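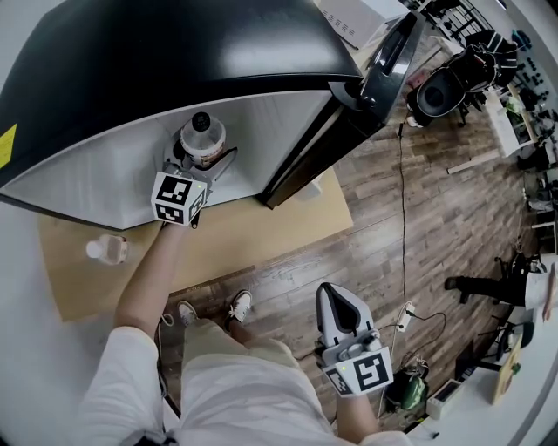 Tub with the black lid, bottom shelf. Lunch admin.

July · 4 min read · posted by the Storkbridge walks account

1/ Season update from the person who answers the emails. Eighteen walkers arrived in Storkbridge this week for the Rukstead Ridge route, and all of them had read the kit list. I know this because they each told me which parts of it they disagreed with.

2/ The most disputed item was gaiters. The Rukstead path goes through bracken up to your waist for the first hour, and in July the bracken is full of things that would like to meet your ankles. Bring gaiters. Or bring tweezers and a good friend.

3/ Second most disputed: start time. We leave the square at 6.30. The bus up to the trailhead is the only one before lunch, and the driver regards waiting as a moral failing. He has left me behind before now, and I book the bus.

4/ The route, for those asking. Two days, one night at the hut below the saddle, then down the far side to the river. Top of the ridge is 1394 metres. The sign up there has a different number on it, which has been corrected in pen, and then the pen has been corrected in another pen.

5/ The hut now has a door that shuts. Returning guests will understand what this means. It still has the mattress.

6/ Flowers: a very good year. The late snow held everything back, so the gentians and the alpine clover have come out together, along with a small yellow thing I have been confidently calling four different names depending on the group. The Flodora booklet is in the hut if you want to catch me out. Page 127 has most of the yellow ones. I have considered removing page 127.

7/ Somebody wrote to ask if the walk is "suitable for beginners". It is suitable for beginners who own boots and have been up a hill this year. If your training so far is thinking about it, come in September for the valley week – flat, shady, a café every hour and a half.

8/ Weather. Clear mornings, cloud on the ridge by two, thunder by four if it's in the mood. Hence the bus. I do get one message a season suggesting we start at ten "to enjoy breakfast". You may enjoy breakfast at 5.45, in the dark, like the rest of us.

9/ On water: there's a spring at the first bend and another just under the hut. The trough between them belongs to some cows and tastes like it. Carry two litres from the square and fill up at the hut spring before you take your boots off, as you will not be going out again afterwards. I've watched people try.

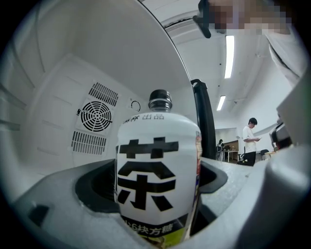
10/ Food stops on the ridge come to a grand total of one, the Yusof kiosk at the road crossing on day two. It opens when it opens. When it does you can get flatbread, tomatoes, eggs and hot tea in a glass, and the tea alone has rescued more walks than I have. On a day with the shutters down you'll be glad of your own supply, and a bottle with a proper screw cap, like that one with the enormous 茶 on its label, travels much better in a rucksack side pocket than anything with a flip top. I have a sleeping bag that can speak to this.

11/ While we're on rucksacks. The transfer van takes one bag per person to the far side, and it has to shut. A bag with a second bag tied to it is two bags. A bag with a frying pan tied to it is a percussion instrument, and it will be going on your own back.

12/ The descent. Long, stony, hard on the knees, and the prettiest part of the whole thing, so most people see it as a blur between their feet. Stop at the old terraces and look back up. Poles are available to borrow from the office. They match in length, though not in colour, and I've stopped apologising for the pink one.

13/ The river at the bottom is cold. Every group asks how cold. I say "refreshing", they go in, and we don't speak again until dinner.

14/ Places left: a few in the last group of the season, none before that. The valley week is half full. If you've already asked and haven't heard back, I'm on the ridge, where there is one bar of signal and a goat standing in it.

15/ Kit list goes out again tonight. Gaiters are still on it.

Contact the walks office · © Storkbridge Walks · Back to top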